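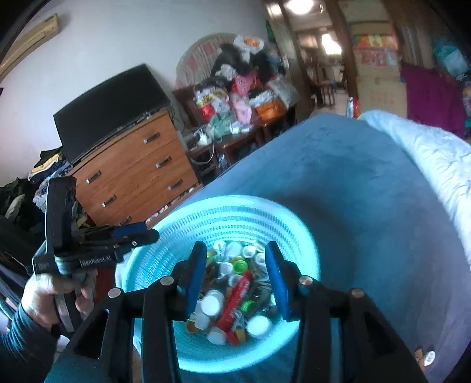 ハンドグリッパー公開実演の進め方(見学対応担当者向け手順)

最終更新 8月16日(金)

本ページは、Rullik の見学日に行う手持ちグリッパー実演の手順をまとめたものである。対象は実演担当と補助担当の二名。機材の組み立てと充電は別ページ「Fusari 準備手順」を参照のこと。受付と誘導については Iona Gourlay の配布資料に従う。

1. 実演の構成

一回の実演は、説明、模範操作、来場者による体験、記録の再生の順に行う。課題は「かごの中の小物のつまみ上げ」に統一する。1月の見学日には布たたみも併用したが、来場者の体験が時間内に終わらなかったため廃止した。

かごは縁が広く滑らかな浅い丸形を使う。深いものは内壁に指のリンクが当たり、底まで届かない。中身はペットボトルのキャップを主とし、細長い包装物を一点以上混ぜる。キャップだけでは把持の向きがほとんど変わらず、説明の材料が足りなくなる。

2. 設置

かごはベッドの端、またはそれと同程度の高さの台に置く。シーツの上に置く場合は、先に布のしわを伸ばす。傾いたまま始めると中身が片側に寄る。

グリッパーは二台用意し、電源を入れる前に次を確認する。

・指の内側の接触パッドに剥がれがないこと
・リンクのピンにがたつきがないこと
・指が左右均等に開くこと
・レンズに指紋がないこと

周囲の家具や荷物は片付けない。生活空間での作業を見せることが実演の目的であり、背景を整えると記録の条件が変わる。通路に出ている電源コードのみ、壁側に寄せる。

3. 記録の開始

補助担当が端末で Fondomberg を起動し、新規セッションを作成する。二台の接続表示が揃ってから記録を開始する。片方だけが表示された状態で始めると、後から時刻を合わせる作業が発生する。

開始後、実演担当は両方の指を全開、全閉、全開の順に動かす。この動作は開度の基準になるので省略しない。閉じきった位置で一呼吸置く。

1セッションの上限は400秒とする。超えた場合は自動で分割されるが、再生時に分割点で映像が飛ぶため、上限前に手動で停止するほうがよい。

4. 模範操作

(1) 一台をかごの正面に構え、指を開いたまま上から近づける。
(2) 対象を一つ決め、パッドの中央に来るよう手首で合わせる。
(3) 指を閉じ、縁より高い位置まで持ち上げる。
(4) かごの外の決めた位置に置き、指を全開にしてから離れる。
(5) もう一台は縁の外側で待機させる。交差させない。

キャップは伏せた状態と仰向けの状態とで持ち方が異なる。伏せたものは側面を挟む。仰向けのものは側面でも縁の厚みでも挟めるが、縁をつまむと回転しやすい。模範操作では必ず両方を見せる。

細長い物は長手方向に対して直角に挟む。端を持つと先が垂れ、ほかのキャップを引きずる。来場者から最も質問が多いのはこの点なので、失敗する持ち方も一度見せておく。

速度は普段の収集時より遅くする。Struan Drummond の速度で行うと、後列からは何をつかんだか判別できない。

5. 来場者の体験

一人につき5回の把持とする。開始前に次の三点だけ伝える。柄は強く握らないこと。空いている手で中身に触れないこと。落とした物は拾わず、次の対象に移ること。

落下は失敗として扱わず、そのまま記録を続ける。セッション名の末尾に「d」を付ければ後で検索できる。途中で交代した場合は一度停止し、別セッションにする。

小さい子どもが参加するときは、グリッパーを一台に減らし、補助担当が柄の下側を支える。リンクの外側は開閉時に大きく動くので、支える手を指の付け根に近づけない。

6. 再生と説明

再生は会場側のモニターではなく端末の画面で行う。モニターへの出力は遅延があり、開度グラフとの対応がずれて見える。

最初に模範操作、続いて来場者の記録を再生する。確認させる箇所は、指が対象に触れる直前の手首の動きと、閉じ始めの時点である。多くの人は触れてから位置を直しており、グラフでは小さな開閉の往復として現れる。

見本が必要な場合は、共有フォルダーの記録518(側面把持)と記録858(細長い物)を使う。どちらも Babita Kaushik が撮り直した版であり、旧版は基準動作が欠けている。

7. よくある質問への回答

問い合わせの多いものについて、回答を統一しておく。

ロボット本体がないのはなぜか。
手持ち型で人の動作を先に記録し、腕への取り付けは後の工程で行う。Rutherford の腕の見学は別枠なので、希望者は受付に案内する。

なぜキャップなのか。
入手が容易で、向きによって把持方法が変わるため。

室内の映像は公開されるのか。
見学日の記録は公開しない。来場者の分は、当日の終了後に Senga Ogilvie が同意書と照合し、同意のないものを削除する。

8. 撤収

端末で全セッションが「保存済み」になっていることを確認してから電源を切る。転送中に切ると最後のセッションが失われる。パッドは乾いた布で拭く。アルコールは使用しない。キャップ類は袋に移し、かごと一緒に棚の下段に戻す。

不具合は機体番号を付けて Lorna Hepburn に連絡する。パッドの交換だけなら連絡は不要で、交換表への記入のみでよい。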